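Home | Issues | Authors | Search
Print this article | E-mail this article
Shares: 48

4. The open day at the Pardale site

4.1 Setting and participants

The second part of the study was carried out during the public open day held at the Pardale site of Nallisari on Feb 16, 2019. The site handles the sorting and repacking of small household and personal care goods, and had not been opened to the public before. Visitors were admitted in groups, each led by a member of staff along a fixed route that ended at the demonstration bench. A total of 160 visitors completed the route, and 87 of them agreed to fill in the short questionnaire described in Section 3.2.

The guides had been given a common script by Jovita Quintero, who was responsible for the visitor programme. The script covered safety, the general purpose of the bench and the order in which questions would be taken. It did not tell visitors what they should find easy or difficult to follow. Guides were free to answer questions in their own words, and these answers were noted by two observers, Eliseo Tovar and Hashini Uddin, who stood with the visitors and took no part in the discussion.

4.2 The task shown to visitors

The demonstration concerned the handling of mixed goods between open containers. Two arms were used at a single white table, one reaching in from each side, and both were fitted with black grippers (Figure 3). The goods were chosen from ordinary stock so that visitors would recognise them without explanation. They included cosmetic tubes and small paper cartons, which differ in shape and in how they stand when released.

The containers also differed in size and colour. This was a deliberate choice by the authors. In an earlier trial at Cuautle, where the containers were identical, visitors often lost track of which one was being discussed and asked the guide to repeat the explanation. Colour gave guides and visitors a shared way of referring to each container, and the phrase "the yellow one" appears many times in the observers' notes.

Figure 3. The demonstration bench at Pardale. The left gripper is above the cream bin, with cartons standing in the yellow crate to its right and two cosmetic tubes upright against the wall behind. 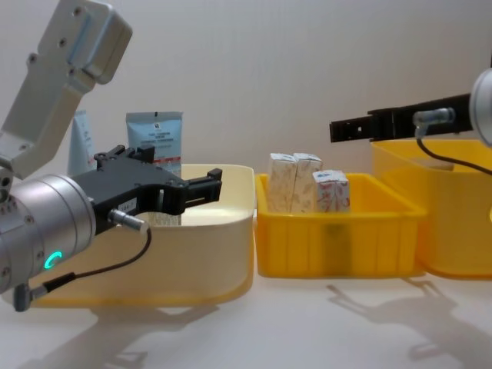 4.3 Questions raised at the bench

The observers' notes were read separately by Emiliano Cárdenas and Estrella Hinojosa, who grouped the questions by topic and then compared their results. Differences were settled by discussion. The largest group concerned the sharing of work between the two arms. Visitors wished to know whether each arm had its own containers, whether one could reach into the space of the other, and what would happen if both were sent to the same place.

A second group concerned the goods themselves. Visitors asked how firmly a carton could be held before it was crushed, and several compared this with their own experience of packing shopping. Questions of this kind were more common among visitors who reported having worked in a shop or a warehouse. Questions about employment were fewer than had been expected from the Follport survey. They were usually put to the guide in private, after the rest of the group had moved away from the bench.

The notes do not allow individual questions to be matched with individual questionnaires. The two sources are therefore treated separately in Section 5, where the questionnaire results are given first.

Previous section | Next section | Back to top
Comments (0)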